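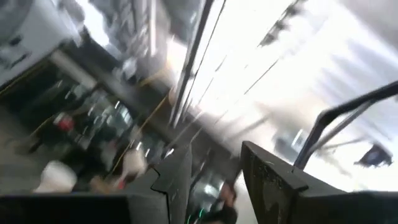 Have you ever wondered how a robot holds a thing without hands? In our shared workshop in Suvwood we are building a robot arm, and we gave it the name Rillia. Rillia has no thumb and no palm. It has a gripper, and a gripper is a very simple kind of hand. Look at the two dark fingers: they are thick and wide, and between them there is an open gap. The thing which Rillia must pick up has to come into this gap.

How do the fingers move?
Inside the gripper is a small motor. When the motor turns one way, the fingers come together. When it turns the other way, they go apart. You can try it with your own hand. Put your thumb and your pointing finger on both sides of a rubber, then press. If you press too little, the rubber falls. If you press too much with a ripe strawberry, you get jam!

How does Rillia know what to do?
A computer sends it orders. Ours is an old Asus laptop which stands on the bench. One order can be "open", another can be "turn a little to the left". Our program has 311 lines now, and we still write new ones in the evening.

Why does the world look stripy?
When a camera moves quickly, everything it sees becomes long streaks. You see the same when you look out of a train at the bushes near the rails. But the fingers travel together with the camera, so they can stay clearer than the room behind them.

What comes next?
In October we want to teach Rillia to put wooden blocks into a box. First the big blocks, later the small ones. Before we switch on the motor, everybody steps back behind the line, also the grown-ups.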